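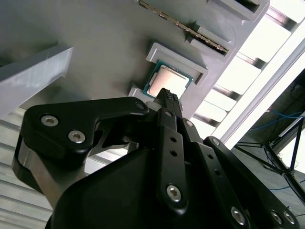
Where can residents take old computer parts now? The Sadlow reuse center accepts processors and memory sticks at its front counter, along with complete desktop machines.

The center opened the parts counter in March 2026, after a trial that began last August. Staff took in 744 processors and memory modules during the trial, and nearly 90 percent of them were fit to be used again.

Parts are sorted into molded trays, with a pocket for each processor and a long slot for each memory stick. The trays come from Pandosum, a packaging firm in Prenitz, and replace the cardboard boxes the center used before – those offered little protection for the contacts.

Residents may bring up to five parts per visit at no charge. Hard drives are not accepted at the counter and should go to the Xolalpa Road depot. Tested memory is sold for $2 a stick, and the money goes toward repairs on computers lent to local schools.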